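Grastenance Doors: simulated bimanual door episodes

Version 2. Maintained by Hannelore Ostermann and Bezawit Wolde. Questions about the loader go to Gerd Hagedorn.

Contents

570 episodes, all rendered in the Jilatetti house model. The robot has two arms with a gripper on each. 188 episodes are held out for testing. Seven were dropped after replay failed and are not in the count.

Each episode folder holds joint states, gripper commands, door hinge angle and the rendered views. Hinge angle is in radians, zero at closed. Views are stored without leveling.

Method

Policies were trained with the Ruppert baseline, 200 epochs, with and without the wrist view. Held-out houses are not included, so results say nothing about transfer to new floor plans.

Sample views
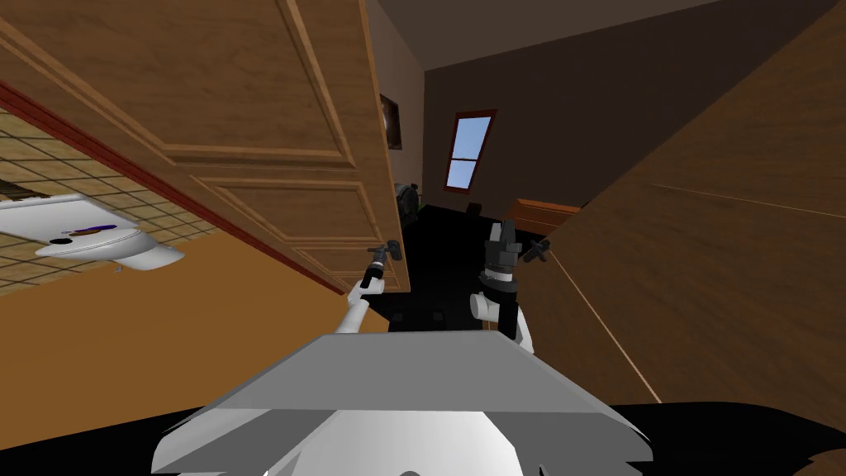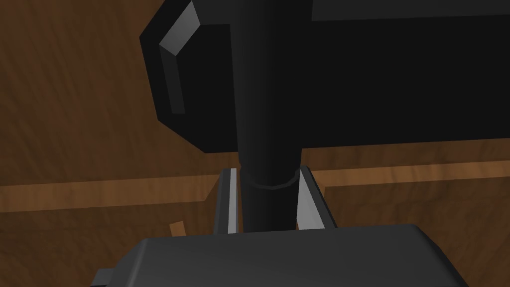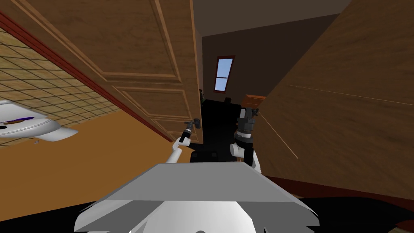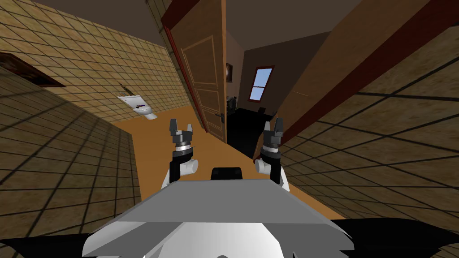
Contact labels are computed from the physics state and never from the renders. A label turns on when both fingers of one gripper report force on the same handle for three steps in a row. In the first view the left gripper is closed around the door handle, while in the last one both grippers are open and empty; the label field is meant to separate those two cases. Version 1 used finger distance alone and marked a gripper closed on air as contact. Do not mix labels from the two versions.

Known issues

Hinge friction is the same for every door.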